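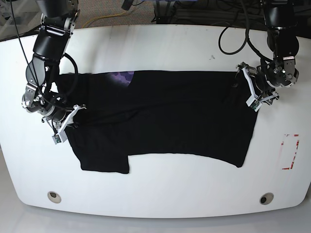
Catrin Meredith folds black T-shirts last. Dark jersey hides its own creases, she says, and a printed front resists the first turn, so the plain pale stock goes through while the light is good.

Meredith runs the folding room at Fornside, a secondhand clothing warehouse that handles 2,000 garments a week. Her method dates from October, when the old sequence -- sleeves first, then thirds -- was dropped. Too many shirts were coming back off the shelf with a hard line through the print.

The current sequence starts with the hem. The shirt is spread sideways, shoulders to one end, and the lower edge is pulled level before anything is turned. A stepped hem at this stage becomes a crooked stack later. The sides then go in to a width of 24 centimeters, and the body is folded upward in two passes.

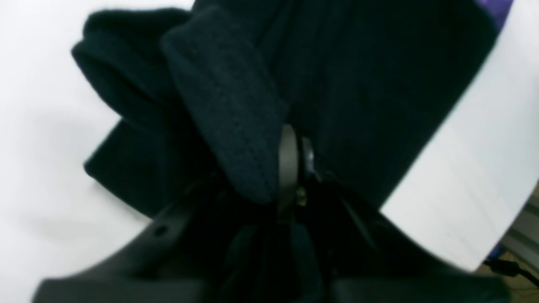 Heavier dark knits follow a separate rule. Cuffs and stitched bands are thicker than the body, and a bunched piece should be shaken out and laid flat before its sleeves are crossed. Meredith stacks these no more than six high.

Shirts go into Godley crates, 66 to a crate, with prints facing up. Anar, the shop that takes most of the black stock, asks for the neck labels to face the same way.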